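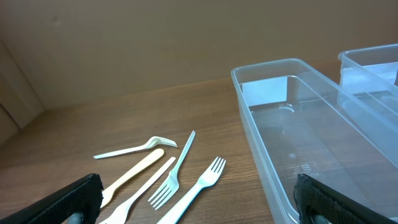 Photo: Sena Akpalu / Clatside

Buying an arm: what people ask us

What does the starter kit cost?
$2,832 for the arm and gripper. With the wrist camera it's $3,468, and everyone ends up buying the wrist camera.

Do we need special parts to practice on?
No. Plastic forks and a clear tub will humble any arm on the market. Put $5 in the budget.

Are finger pads included?
One pair. They wear out — order spares in the same purchase, or enjoy filling out a second form.

What about the table?
Use one you have. Finance will ask why a robot needs furniture.

Who approves the order?
Wumpini Odoi, up to the kit price. Anything over goes to Mansa Tsikata, who reads every line. Requests close in March.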